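Box Folding with Two Arms: Frequently Asked Questions

By Fereshteh Moradi and Babak Kermani
November

These are the questions we get most often about the Zudoreo folding method, from people who have read the report and from people who are trying to run it on their own arms. We add to the page when the same question comes in more than once.

What is Zudoreo?

Zudoreo is a training method for two-arm folding tasks. The policy learns from human demonstrations. It takes in camera images and joint positions and puts out a short run of joint targets for both arms. What separates it from plain imitation learning is a second output, called the fold state, which is the policy's own estimate of how far each crease has been bent. The fold state is fed back in at the next step.

Why cardboard boxes?

A box blank is stiff in some places and bends in others. Once a flap is up it springs back a little, and how far depends on the score line, the grade of board and how often that blank has been folded before. A policy that memorizes a path will miss the flap on the next try. We wanted a task where that kind of failure shows up early.

What does the setup look like?

Two arms are mounted on one rail along the front of an enclosure, with a tiled floor as the work surface. Each trial begins with the blank lying flat between them.
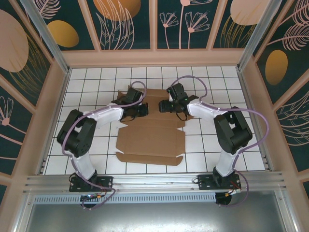

Both grippers over the upper flaps of a flat blank.

The patterned wall panels can be swapped. We change them between blocks of trials so that the policy does not come to depend on one background.

How much data did you use?

The full training set has 3,000 demonstrations, all collected by people operating the arms by hand. We also trained on a subset of 400 to see how the method holds up with less data. The small-set policy usually gets the first flaps up and then has trouble with the tabs, where the order of moves matters more.

Were failed demonstrations removed?

No. If the operator dropped a flap and picked it up again, the whole recording stayed in. Recordings were thrown out only when a camera stopped or the joint log had a gap. We did try a cleaned set. The policy trained on it folded a little faster on good trials and recovered less often on bad ones.

Does the policy need the wrist view?

For the early folds, not much. The fixed view shows the flat blank well enough. Once the side panels are standing, they start to block the fixed view, and the policy relies on the wrist view to find the edge of the next flap. With the wrist view taken away, the most common error was closing the fingers beside the board.

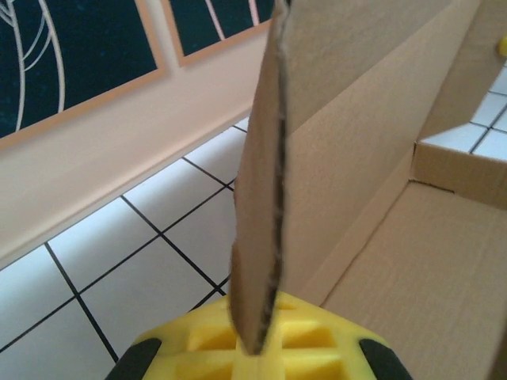 How is the fold state labeled?

By hand, but only on a small part of the data. An annotator marks the moments when each crease starts moving and when it comes to rest, and the values between those two marks are filled in with a straight line. The rest of the recordings are labeled by a model trained on the marked ones. Errors in these automatic labels tend to fall near the start of a fold, when the flap has barely left the floor.

What counts as a success?

The side panels must be standing and the tabs must be in their slots when both grippers have let go. A box that opens again before the arms return to their rest position is scored as a failure. Partial folds are reported separately and are not averaged into the success rate.

Does it work on box designs it has not seen?

Sometimes. We tested two held-out designs. The Soltani blank has the same general layout as the training blanks with longer tabs, and results on it were close to those on the training designs. The Lonby blank locks in a different order, and the policy kept trying the order it knew. Adding a few Lonby demonstrations helped, but we do not claim that the method transfers to new fold orders without them.

Can I run it on different arms?

You will need to retrain. The output is in joint targets, so a trained policy is tied to the arm it was trained on. Zorier, the control package we use, has a config file where link lengths and joint limits are set. Change those first, then collect a small set of demonstrations and check that playback matches what the operator did before you start training.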